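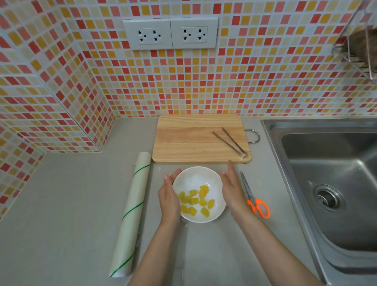
Pleltville Tenants' Association
Minutes of the March general meeting, community room, 7:05 p.m.

Present: Tsion Woldemariam (chair and minutes), Åberg, Drurnen, and residents. 24 signed the sheet. Apologies from the ground floor units at the back.

Last meeting's minutes
Accepted with one change. Drurnen did not "welcome" the new laundry hours. He said he had heard them.

Heating charges
The chair read the letter from Mosbridge Management. It says the new billing method is "fairer for all households" and that most tenants will see little change. Åberg asked what "most" meant. The letter does not say. She also asked what "little" meant, and the letter does not say that either.

Under the old method each unit paid by floor area. Under the new one, part of the bill goes by floor area and part by readings from clip-on devices on the radiators. Several people wanted to know how a device on the outside of a radiator can tell heat from the boiler from heat from an afternoon of sun. Mosbridge was invited to send someone to explain and did not reply.

Drurnen said the building dates from 1942 and the pipes run exposed through the middle units, so those rooms get warm whether the radiator is on or off. On the new method they would pay almost nothing and the end units would make it up. A resident from a middle unit said her place is not that warm. There was some back and forth on this and the chair moved things along.

The letter promises savings of 30 percent on fuel. No source is given. We were promised savings when the boiler controls were replaced, too, and the bills went up the following winter. Mosbridge put that down to cold weather. It may have been, but we have never been shown the figures.

Agreed: the chair will write asking for the last 5 years of fuel invoices and the formula in full. Until we have both, the association takes no position. Åberg wanted it noted that "no position" should not be reported back to tenants as support, as happened with the parking stickers.

Front door lock
Reported again. Mosbridge has marked the job as complete. The door was tried by three people on their way in tonight and it did not latch for any of them. Drurnen will send another report, with the old job number on it this time.

Bike room
The proposal is to charge a monthly fee for hooks. The stated reason is upkeep. Asked what upkeep a hook needs, the chair said she had put the same question and was told it would be covered in the spring newsletter. There has not been a spring newsletter for a while. Held over.
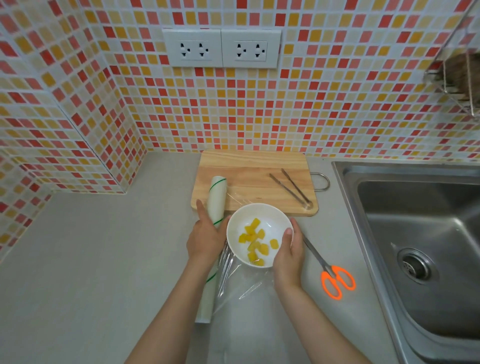

ITEM 6 – KITCHENS

Mosbridge has floated a "kitchen refresh" with a rent adjustment to follow. Some residents would like new cabinets. More said their kitchens are fine and they are fond of the colored tile, which has held up better than anything put in lately. Åberg asked if a tenant can turn the work down and keep the present rent. The chair's reading of the lease is yes, but she is not a lawyer and would like it in writing – from Mosbridge, and signed.

Nobody is to sign the interest form for now. It is headed "survey" but the small print has a line about consent to access.

Any other business
The hallway light on the second floor is still out. The folding chairs are to go back in the closet, stacked, with the broken one on top.

Meeting closed 8:40 p.m. Next meeting when the invoices arrive, or in a month if they don't.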